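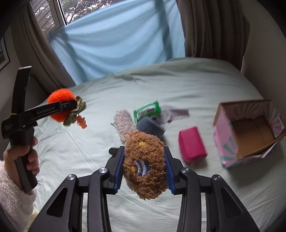 I don't buy the case for renaming the Ilberg studio after Magaña. The department got 923 replies to its survey and has shown us 2 of them, both glowing. If the set shop needs a bedroom with pleated beige curtains and blinds, the money goes on fabric and lumber, and a new sign over the door pays for neither. What does the gift cover after year one?

On the list in July, the chair's office wrote:
> The Magaña gift will support design students for 5 years.
> The new name takes effect when the fall show opens.

Support how? The last gift, from Nonano, was announced the same way, and 23 of us signed a letter asking where it went. We're still waiting. Post the agreement to the list and I'll read it before I clap.

- an alum, costume side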